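Spot varnish over risograph: anyone got it to stay put?
Print & Illustration Forum > Production > Small press and zines

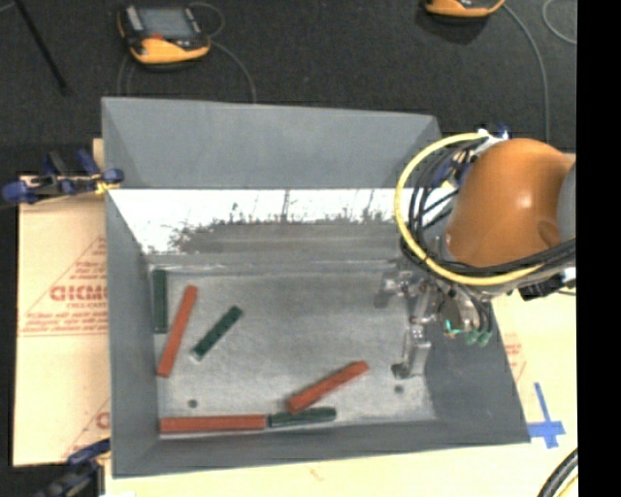

Photo: Dima Darwish

inkwell_pete
Thu 1 May
I have a 2-color riso cover (medium blue and bright red) on 300 gsm uncoated stock and the illustrator wants a gloss spot varnish over the figure on the front. Edition of 689. The interiors are finished and folded. The shop I normally use, Marnley, ran a screen-printed UV varnish on test sheets in April and the result was poor: the red lifted into the varnish and left a pink haze about the edges of the shape. The sheets had been racked for nine days before that, so I had assumed they were as dry as they were going to get.

Questions:
1. Does riso ink ever dry enough for an overprinted varnish?
2. If not, is a sealer coat worth the extra pass?
3. Would a foil with a clear gloss face be simpler?

The illustrator is Ettore Gatti, in case anyone knows his covers for Piras. Large flat shapes, very little texture, so any haze shows.

halftone_hen
Short answer to 1 is no. Soy and rice bran inks in those machines set by absorption. There is no real oxidation stage and no cure. On uncoated paper the top layer stays rubbable for good. Nine days, nine weeks, it makes little difference once the first couple of days have passed.

UV varnish is the worst partner for it. The varnish is wet when it meets the ink, the monomers soften the oil, and the squeegee moves it. That is your pink haze.

gsm_or_bust
Disagree with part of that. I have run a water-based screen varnish over riso on a coarse mesh with one light pull, no flood stroke left sitting on the sheet, and it held. Ink coverage matters far more than drying time. What density is the red at?

inkwell_pete
Red is 100% in the jacket of the figure and 70% in the background. Blue is 100% in the linework only. The varnish shape covers the whole figure, so it crosses all of it.

gsm_or_bust
Then drop the red to 85% in the figure before doing anything else. Past that the sheet is carrying ink it can't absorb. You lose a bit of saturation and the gloss will give most of it back.

halftone_hen
He said the interiors are folded. He did not say whether the covers are printed. If they are, the density advice is no use.

inkwell_pete
Covers are not printed. Only the test sheets went through. I have 2318 sheets of the cover stock, bought for this and the next title, so there is room for more tests.

M_Flosden_bindery
I finish for small publishers and see this often. Some practical points.

Sealer: a water-based matte sealer through a fine mesh will lock most of the riso layer. The problem is that it changes the surface of the entire cover if you run it full bleed, and if you run it only under the varnish shape you then have two layers to register. Riso registration moves from sheet to sheet already. I would allow 1 mm minimum between the edge of the varnish and the edge of the figure, pulled inward.

Foil: clear gloss foil on uncoated 300 gsm will go down patchy in a large solid. It is good for small type. A full figure will pick up the paper texture and you will see pinholes. Oily ink under foil also gives poor adhesion, so you have the same trouble with a die cost added.

Scoring: whatever you choose, keep the varnish out of the spine and hinge area. It cracks.

inkwell_pete
Useful, thank you. The shape runs to the spine edge at the moment. I will ask Ettore to pull it back.

dimadarwish
Different suggestion. Reverse the order. Print the varnish first, on the bare stock, as a resist. Riso ink will not sink in where the varnish is, so you print the figure's color around it and let the varnished part be paper color with a shine. We did the Pirkisden covers like that. It has to be designed for, though. It does not work as a fix for finished art.

gsm_or_bust
And what happens when the ink goes over the varnish edge? Any overlap will sit wet on the gloss and offset onto the back of the next sheet.

dimadarwish
It does, if you have an overlap. We left a gap. You see a thin line of white paper between color and varnish, and the illustrator drew it in as part of the outline. We also interleaved the first run until we were satisfied with the gap.

halftone_hen
Interesting, but that is a different picture from the one Ettore delivered. I would not want to go back to an illustrator and tell them their central figure is now blank.

dimadarwish
Some would take it as a redraw and charge for it, yes. Ask first.

M_Flosden_bindery
One caution on the reverse order. Cured UV varnish can be slick enough for the riso feed rollers to slip, mostly when the varnish is near the lead edge. Keep the top 20 mm of the sheet clear and check the feed pressure setting for card.

paperjam_annie
Has nobody asked whether the cover should be riso at all? Print it offset or digital in two spot colors, varnish it normally, keep riso for the insides. The reader gets the same drawing.

halftone_hen
The reader does not get the same drawing. The grain and the slight misregister are why people commission it.

paperjam_annie
On large flat shapes with very little texture? His words, first post. Grain you could do without is costing him a second supplier.

gsm_or_bust
Half agree with Annie. At 689 copies offset plates are not cheap, but a varnish shop that spoils a third of the run is not cheap either. I would price both.

inkwell_pete
Priced. Offset comes out higher even if I allow for fifteen percent spoilage on the riso route. Ettore also wants the riso red specifically. He says the process equivalent looks like a supermarket leaflet.

Plan as it stands: figure red down to 85%, varnish shape pulled in 1 mm and off the spine, then two sets of tests at Marnley. Set A is water-based varnish, coarse mesh, one pull. Set B is matte sealer under the shape, then UV gloss. Fifty sheets of each.

M_Flosden_bindery
Sensible. Rub test both with a white cloth the next day and again after a week. Also stack twenty under weight overnight, gloss face to back, and look for blocking. Set B is more likely to pass the rub and more likely to show a visible step at the edge.

gsm_or_bust
Put me down for A. Please post the mesh count they use, as "coarse" means something different in every shop.

inkwell_pete
They quoted 77T for the UV test, which I gather is too fine for A. Will confirm what they put on the frame and report back when both sets have been stacked.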